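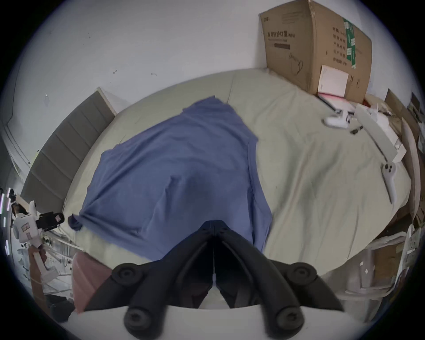
9/30/19
By the Gumwood product desk

Umbridge Daily Quote Journal, Second Edition

The Umbridge is a hardcover journal with a short quotation at the top of each page and ruled lines underneath. The maker says it will change how you start your day. We have stocked it since April and we would put it more modestly: it is a decent notebook with other people's sentences in it, and whether that does you any good depends mostly on whether you open it.

We sell a lot of inspirational goods at Gumwood and we are wary of most of them. Quotes get passed along with the wrong name attached, or with half the sentence missing, or with a sunset behind them so you won't look too hard at the words. The first edition of the Umbridge had plenty of this. One line was credited to three different people on three different pages. We sent our copies back.

The second edition is better. Each quotation now has a source note in the back, giving the book, letter or speech it came from. Where the editors could not find a source, the note says "unattributed" and leaves it there. That happens more often than we expected, and it made us trust the rest a little more. We checked a couple of dozen notes against library copies. Most held up. A few pointed to a later collection of sayings, which proves only that somebody else had printed the line earlier.

What the quotes are like

Mixed. There are lines from sermons, old almanacs, diaries, proverbs and a few poems. The tone is religious in places but not all the way through, and if you want a strictly devotional journal you will find this one thin. If you want nothing of the kind, you will be skipping pages. The themes are the usual ones: patience, grief, starting over, getting out of bed. Some of it is good. Some of it would look at home on a dentist's ceiling. We counted 29 quotations that mention the dawn, and that seems like a lot of dawn for one book.

The writing prompts are the weak part. Under many of the quotes is a question in small italic type, such as "What is holding you back today?" The questions repeat, and by the middle of the book you will know them by heart. You can write over them, and several of our customers do.

Paper and binding

The paper is cream, a bit heavier than ordinary copy paper. Ballpoint and pencil are fine. Fountain pen shows through on the other side, whatever the sleeve says about "bleed-proof" pages. The binding is sewn and opens fairly flat after the first week or so of use. The ribbon frays. Put a dab of clear nail polish on the end when you get it.

The cover comes in gray or dark green cloth. Both mark easily. The elastic strap on the first edition has gone, and we don't miss it.

The claims

The sleeve says that 2371 readers took part in a trial and felt "more hopeful" after using the journal. We asked Umbridge who ran the trial, how long it lasted and what those people were compared with. We were told it was a customer survey, sent out to people who had already bought the book and liked it enough to answer. Make of that what you like. People who write a few lines each morning often say they feel better for it, and they say so about plain notebooks too.

How it compares

The Leltgate Morning Book costs less and has no source notes at all. The quotes are shorter and the paper is thinner. It does give you more room to write, and for some buyers that will settle it.

The Kashindye Reader has longer passages, often a full paragraph, and you get some idea of what the author was talking about before the famous line turned up. It has no writing space. We think it is the better book to read, and a plain pad next to it would do the same job as the Umbridge.

Ordering

Item number 1339. Please say gray or green when you order, or we will send whichever is on top. Unmarked copies can be returned for a full refund. Copies with writing in them can't, even if it is only the first page. The first edition is still sold elsewhere under the same title, so look for "with sources" on the spine if you buy from another shop.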